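September 29, 2025
By Everaldo Figueiredo

Gunum table-clearing system – for canteens and staff kitchens

Gunum takes over the lifting and stacking part of clearing up. It is sold by Grondbridge as a complete set: two arms, a control box and a pair of hand-held grippers for teaching. Staff show the job by hand, with the same two-finger jaws the arms use, and the arms then work from those recordings. No programming is needed on site.

The rubber pads are made for glazed plates and metal bowls. A plate can be held by the rim and kept upright on its edge, ready for a rack.
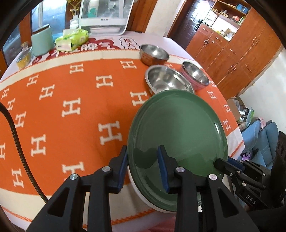
Ristić wrote to us after the first month at the Miltumwood canteen that the plates were never the worry, the rota was. Two people came off the clearing shift and went to serving, on the same pay, and they wanted that in writing before the arms were switched on. They got it.

We now ask every buyer to settle new duties with staff before delivery. Teaching takes 8 hours of paid time, normally split over several shifts, and should be done by the people who already clear the tables – they know which bowls slip.

Spare pads are sold in pairs, part number 2867. Each set comes with 29 months' cover on arms and grippers. Orders placed now ship in October.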